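Prutisance est un groupe de musique folk formé par la chanteuse Chrysanthi Athanasiadis et le guitariste Bořivoj Jurčo. Son répertoire associe des chants polyphoniques, des instruments à cordes pincées et des textures électroniques discrètes.

Histoire

Les deux musiciens se rencontrent lors d'une résidence consacrée au chant a cappella. Ils donnent leurs premiers concerts en duo, puis s'adjoignent une contrebassiste et un percussionniste. Un premier disque, Psarras, paraît en novembre sur le label Clilgate, avec un tirage vinyle limité à 140 exemplaires.
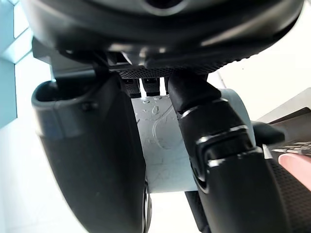 L'album comprend 8 titres, pour une durée totale de 48 minutes. Les voix ont été enregistrées en prises directes, sans casque - méthode que le groupe conserve par la suite. La tournée qui accompagne la sortie compte près de 50 dates, principalement dans des chapelles et de petites salles.

Style

Les morceaux reposent le plus souvent sur un bourdon tenu à l'harmonium, au-dessus duquel les voix évoluent en quartes parallèles. Athanasiadis écrit la plupart des textes, en grec et en français. Jurčo signe les arrangements et emploie plusieurs accordages ouverts.

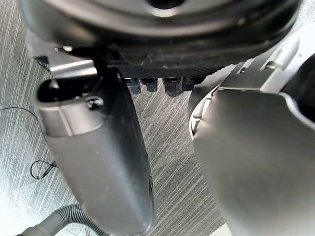 Le second album, Cellgate, accorde une place plus large aux percussions et aux pièces instrumentales. La chanson d'ouverture, publiée en simple, existe également dans une version pour voix seule, réservée à l'édition numérique.

Discographie

Psarras (Clilgate)
Cellgate (Clilgate)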